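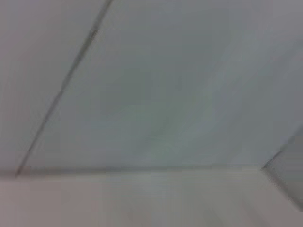

手首カメラから見上げた天井。継ぎ目の線が斜めに走る。

2019年8月22日
文:Niltumen 編集係

手首カメラの記録ルール、第2版ができました!

春から少しずつ書き直してきた「手首カメラ記録の手引き」が、ようやく第2版としてまとまりました。Okovaの作業場で使っているアームはもちろん、Fiore側の2台にも同じ手引きを当てはめます。これまでは場所ごとに流儀が違い、データを持ち寄るたびに読み合わせから始めていたので、これは本当にうれしい一歩です。

いちばん大きく変わったのは、捨てるコマの扱いです。初版には「不要なコマは削除してよい」と一行あるだけでした。ところが、何を不要と見るかは人によってかなり違います。ぶれたコマを全部落とす人もいれば、対象物が写っていなくても残す人もいる。Fokitzの整理用フォルダにたまった2,215件の記録を見直したときも、議論になったのはほとんどこの点でした。

第2版では、削除の前に必ず印をつけます。印は次のとおりです。

「ぶれ」 動きで輪郭が流れているもの。線や角が読み取れる場合も、ぶれとして印をつけてかまいません。
「対象なし」 天井、壁、床など、作業の対象が入っていないもの。
「手先なし」 グリッパや指がどこにも見えないもの。

印は重ねてつけられます。冒頭の写真なら三つとも当てはまります。天井の面と明るい壁の境目は追えますが、全体に強く流れていて、手先も作業対象も見えません。こういう一枚に誰がつけても同じ印が並ぶ、そこを目指しました。

印をつけたコマは、元の記録から抜かずに保管します。時刻の列に穴があくと、関節角の記録と突き合わせるときにずれの原因を探すのがとても大変なのです(初版のころ、これで丸2日つぶしました)。学習用に切り出す段階で初めて外し、外した件数を記録票の9番の欄に書いてください。空欄は不可、ゼロなら「0」です。

もう一つ、カメラの向きについての章が加わりました。作業開始前に基準の姿勢をとり、カメラの向きを確かめてから記録を始めます。待機姿勢への移動中も記録を続けるかどうかは作業ごとに決め、計画書に書いておきます。途中で変えた場合は、変えた時刻も残してください。面倒に思えますが、試しにやってみると後の整理がぐっと楽になって、作業場ではちょっとした歓声が上がりました。

安全に関する部分は初版から変えていません。可動範囲に人がいる間は記録の都合で動作を急がせないこと、レンズの清掃は必ず停止を確認してから行うこと。この二つは短いので、始業前に声に出して読む班もあるそうです。とてもいい習慣だと思います!

手引きの本文はNiltumenの共有棚にあります。記録票も新しい様式に差し替えました。古い用紙が手元に残っている方は、9番の欄がないものは使わず、新しいものに取り替えてください。

「ぶれ」の判断に迷ったコマは、ぜひ編集係まで送ってください。迷った例が集まるほど、次の改訂で線引きをはっきり書けます。12月には見本集も出したいと考えていて、ページ割りはもう始めています。初版に赤字をたくさん入れてくださった皆さん、ありがとうございました。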